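Trarkthorpe revises rules for portable power outlets in rental housing

3 Jun 2023

The Trarkthorpe housing office has published revised rules on extension cords and multi-outlet power cubes in rental units. The rules take effect in August and apply to all buildings with more than seven units.

Under the revision, a portable outlet may not be plugged into another portable outlet. Units must have overload protection, and the rated current must be printed on the housing. Landlords have 26 days from the start of a lease to replace any unit they supply that does not meet the standard.

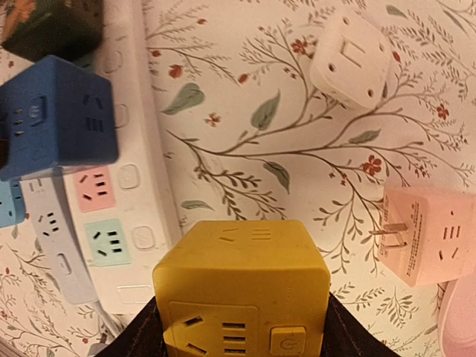 A cube-style power socket with outlets on more than one face and a power button.

The office reviewed 39 electrical fault reports filed by tenants in the Wolutetti district. In 14 of them, the fault was traced to a portable outlet loaded above its rating. Space heaters were the most common load. Wall wiring was ruled out in each of those cases.

Products bought abroad may be used only if the plug fits the wall outlet without an adapter and the voltage rating matches the building supply. Travel adapters are exempt when used for phone or laptop charging.

Głowacki, which manages rental buildings in Trarkthorpe and Erkow, said it will add an outlet check to its move-in inspection. Erkow has not changed its own rules. The full text is available at the housing office front desk.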